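Kirkegaard Kitchens, Equipment Planning Group
Minutes of the meeting held January 18, 2020

Present: Roswitha Hämmerli (chair), Inger Steinarsdóttir (minutes), site leads for Gremine and the main kitchen
Apologies: Purchasing

1. Minutes of the December meeting
Accepted with one correction. The dishwasher service contract covers 2 machines. The third is still on the old terms.

2. Two-arm wiping and stacking cell, Rekstead proposal
Rekstead has asked for a decision on a 17-month lease. Roswitha went through the offer and said she could not find a price for installation anywhere in it. The Gremine lead asked what the cell would do on a Saturday lunch shift with 109 covers and was told the supplier would "come back on throughput." The same answer was given in December.

Inger pointed out that everything received so far is simulation. She had no quarrel with simulation for checking reach and layout, but did not think it told us how the grippers would manage a greasy plate, or a cloth that has been through our laundry 56 times. Roswitha agreed and added that our plates come in four shapes, two of them chipped.

The main kitchen lead was more favorable and felt we should at least look at one arm holding the plate while the other has the cloth, as that is the part of the job staff complain about most.

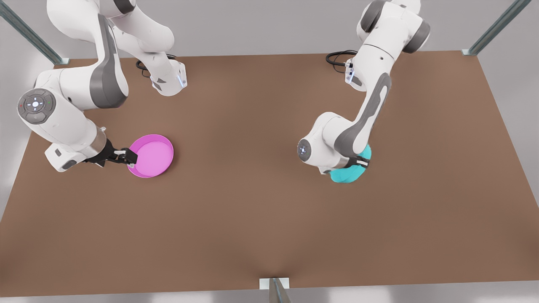

Roswitha asked who would put the cloth back when it fell in the sink. No answer was available. She also wanted it recorded that the floor space set aside at Gremine was measured with the drying racks removed, and the racks are staying.

Agreed: no lease to be signed on the present offer. Rekstead to be asked for an installed price, the cost of spare grippers, and a trial on our own plates at their expense.
Action: Inger

3. Comparison quote
Stoseck will quote for a plain conveyor dryer. Several present thought this might solve most of the problem for less money. The chair asked that it get the same hard questions.
Action: Gremine lead

4. Budget line
The automation line stays frozen until both quotes are in. A request to move part of it to new racking was deferred.

5. Any other business
The extractor fan at Gremine is still noisy. Next meeting to be set once Rekstead replies.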